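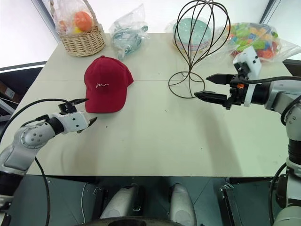 A dark red cap on one of the tables at the Bepari open day.

18/12/2018

I have been meaning to write up our trip to the Bepari hat works since September, and now that the holidays are nearly on us and the yard is under snow I have finally run out of excuses. So pour yourself something warm, because I took a lot of notes and I mean to use them!

Bepari sits at the bottom end of Ernavport, past the fish market and the old rope sheds, in a long brick building you would walk right by if it weren't for the smell of steamed wool. They open the doors to visitors one weekend a year. My friend Mahtab Vahidi has been trying to get me there for ages (she trims hats for the theater and buys her felt from them), and this time I drove over the night before and slept on her pull-out couch, which has a bar right across the middle of the back, as anyone who has stayed with her will tell you.

We got in line a little before ten and it already went around the corner. They let people in 40 at a time, and while we waited a girl came along with a tray of cardamom rolls, so I had no complaints. The ticket was a paper hatband with a number stamped on it. Mine was 1362. I still have it, it's holding my place in a library book.

The tour starts upstairs with the wooden blocks, and I could have stayed there the whole day. They go from floor to ceiling on open shelves, every head size and every crown shape the firm has made, some of them so worn they shine like chestnuts. Borghild Hägglund took our group through. She has worked there most of her life and she talks with her hands, so you want to stand back a bit. She let us pick one up and it was much heavier than I was ready for. The older ones have names penciled on the bottom, usually the customer's, and she read a few aloud and told us who had been a sea captain and who had only wanted to look like one.

After that you go down the iron stairs to the steam room. My glasses fogged over right away and I saw the first few minutes as a sort of cloud with voices in it. A young man named Gayan Wickramasinghe pulled a hot felt cone down over a block, tied it off with cord, and worked the cord down with a flat tool until you could see the crown and the brim come apart from each other. He made it look like icing a cake. Then he asked who wanted to try, and Mahtab pushed me forward. Well, I tried. My cone had a ripple on one side that he was very kind about. He steamed it again and the ripple went away, and then he gave me a piece of the cord to keep.

The caps are on the ground floor, and I'll admit I had expected to hurry through that part. I am a brim-all-the-way-around person and always have been. But Piyumi Nanayakkara, who cuts the patterns, got me interested in spite of myself. Did you know how much of a cap is decided by the angle where the bill meets the crown? She had the same cap sewn up with three different angles and passed them along the row, and they might have belonged to three different people. We also learned that the little button on top covers the spot where all the panels come together, and that it is a miserable thing to get centered by hand. She said she can spot a crooked one from across a street, and now I'm afraid I've started looking too.

Lunch was in the yard, at long tables under an awning. Pea soup, dark bread, and an apple cake that was gone by the time the people behind us got there. We shared a bench with Daichi Hirano, who had come two hours by train with a suitcase of his grandfather's hats to have them looked at in the repair corner. He opened it right there between the soup bowls! There was a gray one with a moth hole that he was worried about, and Borghild came by, turned it over a few times and told him it could be saved if he wasn't in a hurry. He said he wasn't.

The seconds room is the last stop and you should bring cash. Everything in there has some small thing wrong with it, though I could rarely find what. I bought a green felt with a narrow brim and a cap for my brother, and Mahtab bought so much ribbon that we had to go back to the car before coffee.

A few practical things, as people have asked. Entry was 500 for adults in the local money, soup included, and kids under 6 go in free. Park up by the church, as the street by the works is one way and very narrow. Wear something light under your coat for the steam room. The iron stairs are steep, but there is a freight elevator, and you only have to ask at the door. If you want the block room to yourself for a minute, let your group go on ahead and dawdle a little. Borghild won't mind, she dawdles too.

We had coffee at Plimalero afterward, the place with the blue door by the ferry landing, and sat there in our new hats until it got dark. Mahtab has already written to ask about next year's date, and I've told her I'll come if I can bring my own air mattress.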